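28 de mayo

Visita a la jornada de puertas abiertas de Nokana. Llegada a las 11, acreditación en la entrada y un recorrido previo por el taller que se alargó más de lo previsto. Lo que me interesaba era la demostración de limpieza de superficies, programada para el final, y allí fui directo en cuanto soltaron al grupo.

El equipo que la presentaba es el mismo que mantiene Sasarer, el entorno de simulación que llevamos meses valorando. Toda la sesión se hizo en simulado. Lo anoto porque el folleto hablaba de "demostración en vivo" y parte del público esperaba ver un brazo real pasando el paño. A mí me convenía más así: en simulación se puede parar, repetir la misma semilla y mirar los contactos con calma.

La tarea consiste en llevar un útil de fregado, de mango corto y base negra redonda, sobre un bloque con acabado de mármol. El agarre es por el mango, con pinza de dos dedos. Encima del bloque hay además un pulverizador verde azulado que el brazo tiene que respetar. Pregunté si el pulverizador entraba en la tarea o era solo obstáculo. Respuesta: por ahora, obstáculo. Accionar el gatillo lo dejan para noviembre, con otro modelo de contacto.

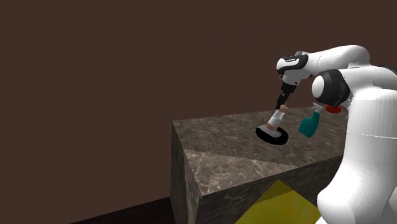

El control es de impedancia en el eje normal a la superficie y de posición en los otros dos. La consigna de fuerza la fijan a mano, y me pareció el punto débil. Con un valor bajo la almohadilla pierde contacto al cambiar de sentido; con uno alto el mango gira entre los dedos y la base deja de apoyar plana. Enseñaron las dos situaciones sin disimulo, cosa que se agradece. La corrección que proponen es estimar el giro del mango a partir del par en la muñeca y compensarlo en cada pasada. No vi datos suficientes para juzgarla.

Cifras que apunté: 1.467 episodios de entrenamiento, 4 geometrías de mango y 2 coeficientes de rozamiento. Lo último se queda corto. Un mármol pulido con agua y otro con detergente ya dan dos comportamientos distintos, y falta todo lo demás. Lo planteé en el turno de preguntas y contestaron que el rozamiento variable encarece mucho el cálculo. Puede ser, pero entonces no deberían hablar de transferencia a planta.

Sobre la textura de la piedra: se repite y deja una costura tenue en diagonal sobre la cara superior. Para el contacto es irrelevante. Para una política con visión, yo la cambiaría antes de generar más datos, no vaya a ser que la red la use como referencia.

Después, charla breve de Vekance sobre calibración de muñecas. Poco contenido nuevo y demasiada diapositiva comercial. Me quedo con el procedimiento de puesta a cero en dos orientaciones - el nuestro usa una sola y arrastra error con la temperatura.

En la vuelta pasé por el puesto de Woo a recoger la hoja técnica de las almohadillas de dedo. Plazo de entrega largo, precio sin publicar.

Pendiente: pedir a Nokana el registro de fuerzas de la pasada con deslizamiento, y repetir en nuestro banco el ensayo de giro del mango con la pinza vieja antes de encargar nada.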